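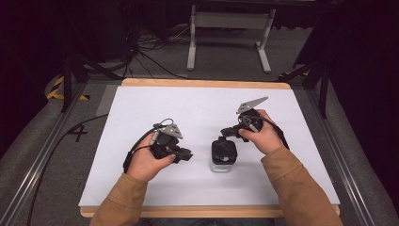

I've worked at the Kelturard packing plant for 8 years, and since October part of my shift has been spent with a gripper in each hand. Some notes on what has changed.

The company wants arms on the jar line. The arms learn from recordings of people doing the job, so for now the people are us. Pick up, move, set down, start over.

My target is 80 good takes a shift. A take gets thrown out if I rush it or bump the jar. On the line I was fast and that counted for something. At the table they want slow and even.

Chiyo Noguchi trained me. Her first advice was to stop using my wrists so much. It took me three shifts to get the hang of it, and my thumbs still get sore before lunch.

Pay is the same as the line. We asked for more, on the grounds that we're teaching the thing. Quentin Charpentier in operations said he'd take it up with the owners. No answer yet.

What we do have in writing: no layoffs on the jar line while the recordings are going on. It doesn't say what happens after. Bontu Gebretsadik has raised that at two meetings and I expect she'll raise it at the next one.

Some of it is better. No lifting, and I can hear the person next to me. Genji Kamata has a bad back and asked to stay on recordings full time.

Some of it is worse. On the line you talk and the time goes by. At the table you watch one jar — then you watch it again.

I'm back on the line tomorrow at 6 a.m. Will post more after the next meeting.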